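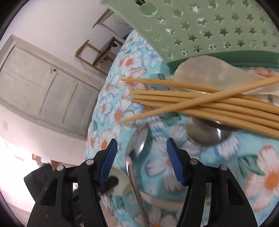
The long lunch at Lurau

On most working days the canteen at the Jetel mill in Lurau is full by noon. People come off the early shift, hang up their coats and queue along the wall. By half past twelve the soup has usually gone.

It wasn't always so busy. When the mill changed its hours in July two years ago, the lunch break was cut to 17 minutes, and most workers ate at their machines or in their cars. The kitchen threw food away. The manager at the time thought the canteen would close by winter and had already asked for a price on turning it into a storeroom.

What changed was a vote. The mill employs 363 people, and over 300 of them said they would start earlier in the morning if they could have a proper break in the middle of the day. Jetel agreed to try it for one season. The longer break is still there.

Other employers in the valley have watched this with some interest. Clenard, which packs seed on the other side of the river, now lets its office staff and packers eat at the same time. Before that there were two sittings and the groups hardly met. A small print works in Yin has no kitchen at all, so its 14 staff take turns to bring in a pot of something from home. The rota is pinned up by the back door, and swaps have to be written on it in pen.

The food in all these places is simple. At Lurau there are 2 hot dishes a day, one without meat, and bread from the bakery on the station road. Prices went up a little in the new year and there were complaints, mostly over the pudding, which is now charged separately.

Not everyone likes the new pattern. The earlier start is hard on parents with school-age children, and the first bus from Yin gets in too late for it. Some drive, some share lifts, and a few have moved to the afternoon shift, where the break is still short and the canteen hatch is shut. They get a voucher for the machine in the corridor — sandwiches, crisps, a hot drink.

The afternoon workers have asked for the kitchen to stay open until six. Jetel says it would need another cook, and the post has been advertised since the start of the month.

March 23, 2019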